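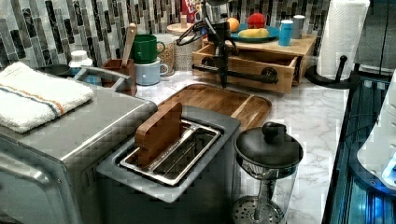 A toaster and French press on a kitchen counter.

Kereama council says its kitchen appliance swap has been a success, and wants another $3,000 to run it again in December. The evidence is thin.

Residents were invited to trade old kettles and toasters for tested second-hand ones at the Plotasora hall. According to the report tabled on Saturday, March 1, 2025, the program cost $2,979 and 11 households took part. Two of those brought back what they'd been given.

Councillor Dayana Villalobos called the result "a strong foundation". Asked how much had been kept out of landfill, she said the figure wasn't available – nothing had been weighed.

Digby Donnelly, who repairs small appliances in town, said he wasn't asked to quote. "I'd have fixed the lot for less," he said.

Council votes on the funding at its next meeting.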